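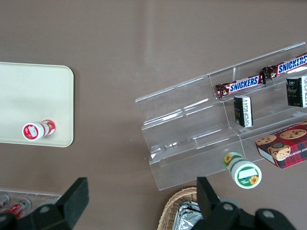 Is the Gulillow kit worth it for a small snack counter?

Asked by Mirela Prado

Hi all! I run a little snack and sundries counter in the lobby of an office building (candy, cookies, a few drinks, the odd bottle of something for headaches) and I've been going back and forth for weeks on the Gulillow arm kit from Trovoteo. For anyone who hasn't seen it, it's the tabletop arm with the two-finger gripper and the camera at the wrist, and the sales page says it can restock a small display overnight and pick single orders during the day.

My display is nothing fancy. It's one of those clear acrylic stands with steps, candy bars up top, small boxes in the middle, and whatever else I can squeeze onto the bottom. I also have a couple of baskets and trays off to the side. Nothing is the same shape as anything else, and that's my whole worry. The demo on their page is all neat cardboard cubes, and I don't sell cardboard cubes!

So, things I'd love to know from somebody who has lived with one. Does it cope with candy bars, boxes and round stuff on the same table? Does it get confused by clear plastic? How long before you got anything useful out of it? And is the monthly plan needed or can I skip it? I can put up with some fiddling but I'm not a programmer, and my counter is only quiet in the early morning, so I don't have endless hours to babysit it.

Thanks in advance, and sorry for the wall of text.

Renzo Bianchini

I've had the Gulillow since December, on a table in the back of my shop, so I can speak to most of this. Short version: I like it, I'd buy it again, and you should lower your expectations for the first couple of weeks.

Mixed shapes are okay. Small upright boxes are what it does best, because the fingers have two flat sides to close on. Candy bars are decent if they're lying flat with a bit of room on each side. Push two of them tight together lengthwise and mine will sometimes go for the middle and come up with neither. I leave a finger's width between them now and that mostly cured it. Cookie boxes depend on size. The gripper only opens so far, so measure the narrow side of whatever you sell before you order, and if it doesn't fit between the fingers there is no setting that will save you.

Round things are where I swore the most. A bottle or a canister on its side will roll if the first finger touches before the second one does. You can stand them up, or you can put them in a tray with a lip so they have nowhere to go. I did the tray. There's also a "slow close" option buried under Grip > Advanced, and I'd turn that on for anything with a round body and leave it on.

Clear acrylic, yes, it's a pain. Mine kept misjudging the front edge of the stand and bumping it, especially with the ceiling light straight overhead. What helped me was moving the lamp so the glare wasn't landing where the camera looks, then running the shelf setup again and marking each step by hand in the app. It took me most of a morning. If you move the stand afterward you get to do it over, so put some museum putty under the feet!

As for getting started, I had it picking boxes on the first evening. Getting through a full tray without me stepping in took 14 days of on-and-off tinkering, before opening and after closing. You show it each product a handful of times (I did 6 picks for each, from different angles) and it gets noticeably better after that. No programming at all, but a lot of tapping through screens.

The plan I would skip at first. It gets you faster support and some extra product profiles. I paid for 2 months, used support once, and canceled. They were nice about it.

One gripe: the stock finger pads wear smooth. Marras makes replacement pads with a bit more bite and I wish I'd bought those on day one.

Grakach_user

dont bother, get a vending machine. i paid 400 for a used arm (not this brand) and its in a closet

Mirela Prado

Renzo, thank you, this is so much more than I hoped for! I went and measured, and most of my boxes will fit with room to spare. The big cookie boxes I may just keep restocking by hand, I don't mind that. Two more if you're still around: does it complain when a label is facing away from the camera, and did you ever get it to pick out of a basket?

Renzo Bianchini

Labels: it didn't care much for me, as long as I showed it the back and the ends of the product too during setup. Where it did mix things up was between two small boxes that were nearly the same size. I put those on different steps and told the app which step was which.

Baskets, no, not reliably. Anything shiny or floppy in a basket, like foil bags, comes up about half the time, and sometimes it grabs the rim instead. I keep my basket stuff out of its area and fill those myself. The app lets you draw a keep-out box around part of the table, so do that before you let it run alone. Let me know what you decide, and if you do order, ask them to throw in the longer cable. The one in the box barely reached my outlet.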